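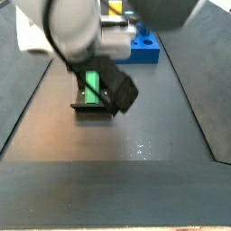 1/ Can a robot put the toys away yet?

Everyone asks me this, usually while stepping over blocks. So today's chore is one green block, one arm, and a blue holder with round holes in it.

2/ A toddler does this with a cracker in the other hand. For an arm, getting a good grip is a whole project!

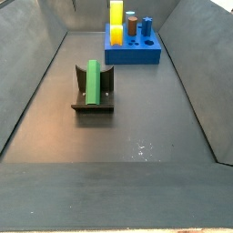 I'd trust one with a shop-floor bin of 200 identical parts way before my living room. Laundry? Ask me again in October.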